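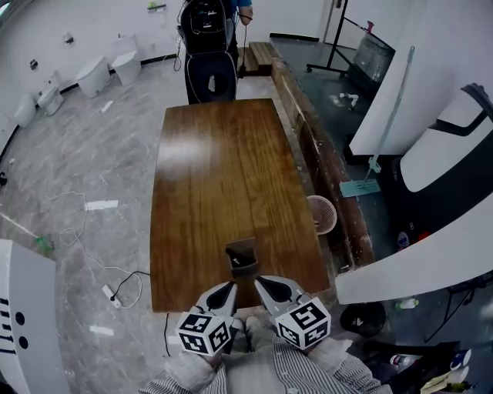 Slide 1. Hand-held gripper at a small labeled box, long work table.

Speaker notes: Can Machines Do the Chores Yet?
Rellis Institute, Tue 25 November

Opening. Thank the host and state the question plainly. The institute was asked whether machines available now can take over routine chores in homes and small shops. The short answer is that they can take over parts of some chores, under supervision. The rest of the talk explains which parts.

Stay on slide 1 for the first section. Direct attention to the box on the table. Picking up a small box is the task most often shown to visitors, and it is also the task on which the field has made the most progress. In this picture a person holds the gripper and decides where it goes. Ask the audience to keep that in mind when the success rates come up.

Slide 2. The Florach trial. Over the trial period the Florach arm made 2,441 attempts at picking up and setting down small packaged goods. Of these, 829 needed a person to step in. State both figures and pause. The trial counted any touch by the operator as a step-in, including a touch to straighten an item before the attempt began. Other groups count differently, and the figures should not be placed side by side with theirs.

Slide 3. Floors. Return briefly to slide 1 if the screen allows. Point to the cables on the floor, the small white scraps and the mop against the partition. A person cleaning this room would pick up the scraps, move the cables and mop, with little thought given to the order. The Grurier floor unit, as tested in October, mops open floor well. It does not lift a cable. It stops at one and waits - this is the correct behavior, but someone must then come and move it.

Slide 4. Bathrooms. The toilets along the wall on slide 1 are a useful prompt. Wiping a curved surface calls for steady pressure and a way to judge whether the surface is clean. Ezeani has shown the first on a test fixture. The institute has not seen a convincing showing of the second from any supplier.

Slide 5. Cost of supervision. The working rule used in our review is that a machine should run 300 minutes between calls for help before a small shop considers it. No unit in the review reached that level on mixed chores. Two reached it on a single repeated task.

Slide 6. Recommendations. Members should buy for one task at a time, ask suppliers how step-ins are counted, and request a trial on their own floor, uncleared.

Questions. If asked about prices, refer to the printed handout. If asked about stairs, say that stairs were outside the review. Leave slide 6 on the screen.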